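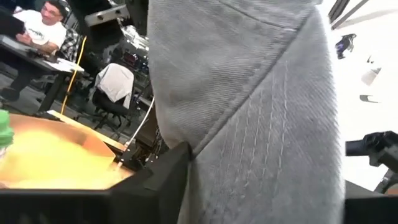
planets with radii between those of Earth and Neptune, the fit to the transit depth alone leaves the bulk composition unconstrained. A mass is needed, and for faint host stars the mass is often the weaker of the two measurements. We therefore treat the radius and mass posteriors separately in what follows and combine them only in the final classification step.

The parent sample was taken from the Hilwood transit catalog, which lists 1,352 candidates with at least two observed transits. We removed candidates whose host stars have a resolved companion, those with grazing transits, and those for which the stellar radius was derived from colors only. Radial velocities from the Kestine spectrograph were then matched to the remaining targets. The final sample contains 122 planets. No cut was made on orbital eccentricity, although most of the short-period orbits are consistent with circular.

Stellar parameters were recomputed for every host so that the sample would be uniform. We used the Duan isochrone grid with a flat prior on age and a metallicity prior set by the spectra. The new radii are slightly larger than the catalog values for the cooler stars, and the planet radii shift by the same fraction. Equilibrium temperatures were calculated with zero albedo and full heat redistribution.

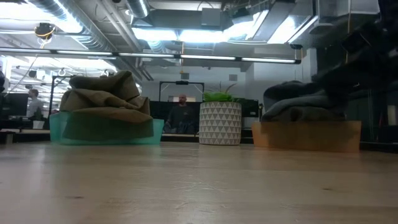
3.2 Mass estimates and stellar activity

Stellar activity is the main source of error in the masses. Spots and plages rotating with the star produce velocity signals that can exceed the signal of a small planet, and the rotation period may fall close to the orbital period or one of its harmonics. We modeled activity with a quasi-periodic Gaussian process whose length scales were trained on the photometry and then applied to the velocities. The orbital period and transit time were held to the values from the light curve.

Each fit was run with the Wander sampler until the chains met the convergence criterion in Section 2. Where the posterior for the velocity semi-amplitude included zero, we report an upper limit at 95 percent confidence and exclude the planet from the density plot. Planets with upper limits are kept in the classification step, where they still rule out the iron-rich compositions.
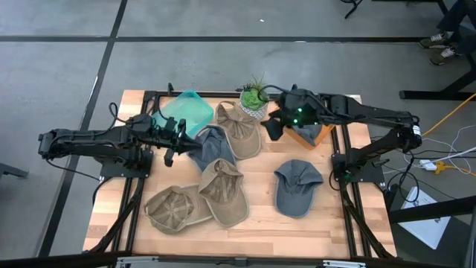 Figure 2. Tabletop with two robot arms, caps and bins.

The choice of kernel has little effect on the masses of planets with well-sampled orbits. For sparsely sampled targets the squared-exponential kernel gives smaller uncertainties, which we consider too optimistic, and the quasi-periodic results are adopted throughout. Offsets between observing seasons were left free in all fits.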